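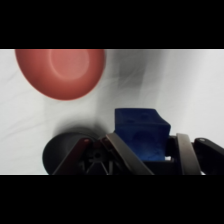 Retail Information Systems, handout 4
Stock records in a small shop
Teacher: Gøran Vik

Today we continue with inventory software. Last time we looked at the supplier list, so please keep those notes with you.

1. Two ways of keeping stock
Periodic: the shop counts everything at fixed times, for example at the end of December. Between the counts, the number in the system is only an estimate.
Perpetual: every sale, return and delivery changes the record at once. Taker and Cisov both work in this way. Habte can do both, but you must choose when you create the store, and it is difficult to change later.

2. Reorder point
Reorder point = daily sales x delivery days + safety stock

Our case is the Draltton stationery shop. It sells 43 notebooks per day, delivery takes 8 days, and the safety stock is 16.
43 x 8 + 16 = 360
When the record shows 360 or less, the software makes a draft order. The supplier sells notebooks only in boxes of 500, so the order is bigger than the shop would like -- we come back to this under storage cost.

3. Shrinkage
The record said 360 but the shelf count was 27 pieces lower. Typical causes are theft, damage, and a delivery which was entered twice. Do not correct the number before you have looked in the delivery log.

For next time
Calculate the reorder point again with a delivery time of five days. Write also a few lines on who in the shop should be allowed to change a stock record -- and who should not.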